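Flooring and Tiles > Kitchens
Topic: Marble-look porcelain or real marble for a kitchen floor?

fidel_a
Member
June 1, 2019

Hello to all. I have been reading this forum since April and now I must finally ask my own question.

We are changing the kitchen floor in a house from the seventies. The old vinyl is already out and there is a concrete slab under it. My wife would like real marble, honed, in a light colour. I would like porcelain tile with a marble pattern. The benchtop will be white in both cases, this part we agree on.

The quote for the real marble is $169 per square metre for the stone only, without laying. The porcelain I am looking at is the Prasari series from a shop called Ponden, and it comes in a polished and a matt version. The kitchen has 22 square metres with the small hallway included, so you can do the sum.

My questions are these. Is real marble really so difficult in a kitchen where people cook every day? We use much lemon and vinegar. And for the porcelain, does the pattern repeat so often that the eye catches it?

Thank you for your patience with my English.

Fidel Acuña

grout_expectations
Senior member

Welcome Fidel. Lemon and vinegar are the whole answer for me. Acid etches marble, and a sealer will not stop that. A sealer slows down stains, meaning oil and wine and coffee. Etching is the surface itself being eaten a little bit, and you get a dull patch. On honed stone you notice it less than on polished, but you do notice it.

Go porcelain and spend the difference on a good tiler.

mrs_wattle
Member

I disagree with the above, sorry. We have had honed marble in our kitchen for eleven years with three kids and a dog. Yes it has marks. It has a look now that I would not swap for anything. If you walk into an old bakery or a butcher in Europe the marble is covered in marks and people think it is beautiful. It depends what kind of person you are. If a ring from a glass will keep you awake at night, do not buy marble.

Please ask your wife which kind she is before you tell her no!

grout_expectations
Senior member

Old bakeries have marble on the counters. I have pulled up enough yellowed marble floors to have an opinion about them. White marble with iron in it can go rusty if moisture comes up through the slab, and a seventies slab may have no membrane worth the name. Fidel, has anybody done a moisture test?

fidel_a
Member

Thank you both. No moisture test until now. I have telephoned a tiler, the firm is Troncoso, and they will come to look at it. They told me the same thing on the phone, that before any stone is glued one must know how much water is in the slab.

I asked my wife which kind of person she is. She answered that she is the kind who likes marble. So we are at the same point as before.

benny_lays_it
Trade

Tiler here, not from the firm you mention. Some things to think over, from someone who does this five days a week.

Pattern repeat: ask the shop how many faces the series has. Cheap marble-look has very few different faces and you will see twins next to each other. Better series have plenty. Whatever it is, open all the boxes before laying and mix them, and turn some of the tiles around. A dry layout on the floor takes one afternoon and saves years of looking at the same vein beside the fridge.

Polished or matt: polished marble-look in a room with a big window shows every footprint. Matt every time for me. Check the slip rating as well, some polished ones are only rated for walls and people buy them for the floor anyway.

Size: everyone wants huge tiles. Huge tiles want a flat floor. Your slab is not flat, I can tell you that without seeing it.

mrs_wattle
Member

Polished porcelain in sunlight is awful, I am with Benny there. My sister has it and she wears out a mop every season.

fidel_a
Member

Benny, this is very useful, thank you. I have been to Ponden again with your list in my pocket. I write here what I found, in points, so that others can use it later when they search.

1. The Prasari matt has enough different faces. The salesman laid out tiles from several boxes on the ground for me and I could not find two the same, and I looked for a long time. In the polished version the veins looked stronger to me, although he said the print is identical. I think it is the shine that does this.

2. The tiles are "rectified", which means the edges are cut exact after baking, so the joint can be narrow. I did not know this word before. My tiler must still tell me how narrow is wise.

3. White top and light veined floor. My worry was that everything together becomes cold, like a bathroom in a hotel. I put two pictures here, both are renders. The first has the marble pattern on the floor and a white countertop, and I find it calmer than I expected.

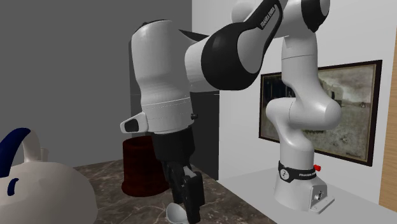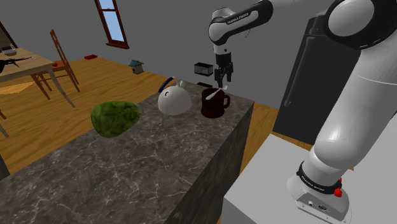
4. The grout. The shop recommends the colour "Sandatero", it is a warm grey with a little bit of beige. My wife wants pure white. I have read in this forum many sad stories about white grout on floors and I have shown her some of them, which perhaps was not my best idea.

5. Delivery. If the tiles come from the warehouse, it takes some weeks. They advise to order extra for cuts and for later repairs, all from one batch, as the colour changes from batch to batch.

nightshift_nat
New member

I like the white top on the marble floor. We did almost the same with grey-veined tiles and it did feel cold in winter. The thing that fixed it was the light bulbs. We had the bluish ones. Changed to warm white and it was a different room. Cheapest part of the whole kitchen.

grout_expectations
Senior member

White grout on a kitchen floor stays white for one week. Then it is white under the cupboards and brown in front of the stove. With a username like mine I feel I have a duty to say this. Go with the warm grey. Take the shade that matches the vein, and the joints nearly disappear.

mrs_wattle
Member

I have white grout. It is epoxy. It is still white. I accept that I am now the person who disagrees with everything in this thread.

benny_lays_it
Trade

Epoxy does stay clean, she is right. It costs more and it is a pain to work with, and if the tiler leaves haze on a matt tile you will be scrubbing for a long time. If you want epoxy, ask your tiler if he has done it before on matt porcelain and ask to see the floor. Do not let your kitchen be the first one.

fidel_a
Member

I have more news. Troncoso came with the measuring device. The slab is dry enough for porcelain in most places, but near the back door the reading was high. For natural stone they would want to put a moisture barrier over everything. The barrier and the levelling together would be $2000, before one single stone is bought. With porcelain we need the levelling anyway, but the barrier only near the door.

I must say also that my wife was present, and it was she who asked the most questions. She wanted to know if the barrier is a guarantee. The man said it is a very good barrier, and that he would not use the word guarantee.

So now she is thinking about porcelain.

mrs_wattle
Member

Well, high moisture by the back door changes it for me too. I would not put marble on that. Our house is on stumps so we never had this problem. Could you do a small piece of real marble somewhere else? A pastry slab on the benchtop? I roll all my dough on mine.

grout_expectations
Senior member

Good suggestion. Also find out WHY it is wet at the back door. A dripping tap outside, a garden bed against the wall, a downpipe that ends in the wrong place. Fix it first and test again after a few dry weeks. A barrier hides the water, it still has to go somewhere.

fidel_a
Member

The garden bed! There is one against the wall exactly there, with hydrangeas from the previous owner, and it is watered each evening. It was I who watered it. I will move the hydrangeas.

The idea of the pastry slab was received very well at home. There is a stone yard which sells pieces that are left over, and for $125 they would cut one for us and polish the edge. She will choose the piece herself.

One question is still open for me. Must the tiles run in the same direction through the kitchen and the hallway, or may I turn them at the door? The hallway is long and narrow, and with rectangular tiles I fear that it will look like a ladder.

benny_lays_it
Trade

Same direction, straight through, no strip at the door. Start your lines from the hallway since that is where crooked shows the most, and let the kitchen take the cuts under the cupboards. If you turn them you will need a threshold and you will trip your eye on it forever.

nightshift_nat
New member

We turned ours at the door and I think it looks fine? The hallway feels wider. Just to give you another vote.

benny_lays_it
Trade

It can look fine. I would still run it through.

fidel_a
Member

Thank you, Nat and Benny. I will put down some cardboard in the size of the tile in both directions and we will walk on it for a few days. Troncoso has time for us next month. The grout colour is not decided.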